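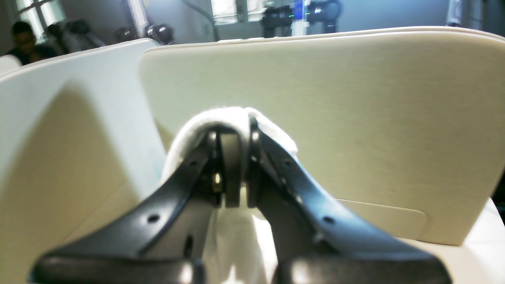
A white cloth with plenty of wrinkles in it.

Why Do Clothes Wrinkle?

You put a shirt in a pile on Friday. You did nothing else to it. On Monday it looks like a map of the Alps. How did it manage that by itself?

Start with cotton, the plant fluff many T-shirts are made from. Look at cotton through a very good microscope and you find long chains of tiny building blocks, much too small to see with your eyes. The chains lie side by side and hold on to each other with weak little links called hydrogen bonds. Think of a long line of kids holding hands, but not very hard.

Now add water. Water sneaks in between the chains and makes them let go. The chains can slide around, and for a while the cloth will take any shape you like. If the shape you like is "ball at the bottom of the hamper," that's the shape you get. When the water dries up, the chains grab on again wherever they happen to be, and the fold is locked in.

Heat helps the chains move, too. A hot dryer that stops with everything still piled inside is a wrinkle factory, and it doesn't even charge for the service.

So how does an iron work?

It's the same trick played backward. Steam loosens the links, the iron pushes the cloth flat, and the links join up again in straight lines. Your grandfather may tell you it's all in the wrist. Be polite.

Why doesn't my soccer shirt wrinkle?

It is probably polyester, a kind of plastic spun into thread. Polyester hardly soaks up water at all, so water can't get in and cause trouble. Wool does soak it up, but wool fibers are crimped and springy and like to bounce back.

Try it yourself

You need 3 old cotton handkerchiefs. Leave one dry and get two wet. Squeeze the dry one and one wet one into tight balls. Hang the other wet one up smooth. Wait 9 hours (sleeping is allowed), then open up the balls. Which one would you wear to meet a queen?

Written by Dénes Vass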